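Bimanual hold: arms fight each other when both hands grip the same cloth

Last updated: Wednesday, February 23, 2022

Desta Bogale

I have two arms with articulated hands facing each other across a black table. The task is handling a thin cloth with both hands above a balloon that lies on a gray towel. We picked a balloon so that too much downward force would be obvious to everyone in the room.

Each arm runs its own Cartesian impedance loop at 500 Hz on a separate controller. The planner is Pliltent, with the Egger driver underneath, and it sends both arms a trajectory when the first hand reports a grasp. Free motion is fine. The trouble starts when the second hand closes on the cloth.
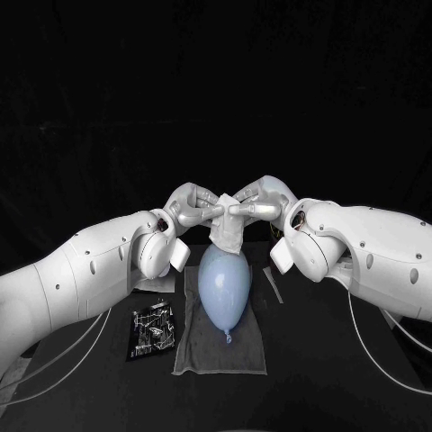
From that moment the two wrist force estimates start to climb in opposite directions, slowly, until one side hits its limit and the planner aborts. I have 103 logged runs and 88 of them end this way. Lowering stiffness in all axes delays the abort but then the hands sag, and sagging is the one thing I can't have over a balloon.

Things I have checked already:

- Hand-eye calibration, redone for both arms. Residual is under 2 mm.
- Payload mass and center of gravity for each hand.
- Clock sync between the two controllers. Offset stays below 1 ms.

Is this a tuning problem, or should I not be running two independent loops at all?

Tratus

Two independent loops are your problem. Each arm is holding an absolute pose, so any calibration error between the bases turns into tension in the cloth, and 2 mm is plenty once the slack is gone. Tuning won't remove that.

Define the task in two frames instead. One is the midpoint between the hands, the other is the offset from the left hand to the right hand. Keep the midpoint stiff, vertical axis above all. In the relative frame, make only the axis along the line between the hands soft and keep the other two as they are. The sag goes away, as you are no longer softening the vertical direction to fix a horizontal problem.

You need one process that computes both commands. In Pliltent that means a single group with both arms in it — two groups started by the same trigger will not do it. I would also replace the position target along the soft axis with a small force target, something like 0.5 N, and ramp it in after the second grasp is confirmed. Remember to rezero the wrist estimates just before the second hand closes, or the bias from the cables goes straight into your error.
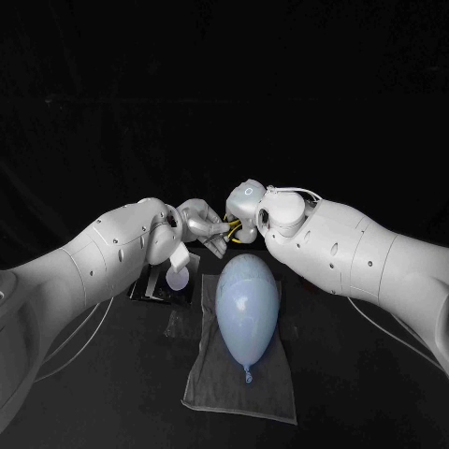 Fluvport disagrees about the rezeroing and says to leave the estimates alone if the wrist orientation changes by more than 8 degrees afterward, as the gravity model error will be bigger than the bias being removed. Fair point. For large rotations, record the bias at a few orientations and interpolate.

Fluvport

Agree with the rest of the above. Check your abort threshold too. If it looks at raw samples, one spike can end a run. I filter over 2,000 samples for drift and use a separate short window for contact.

Desta Bogale

Moved both arms into one group and split the frames as Tratus described. The slow climb is gone in the logs I have so far. I still get an occasional abort right when the second hand closes, so the threshold is next. It was on raw samples.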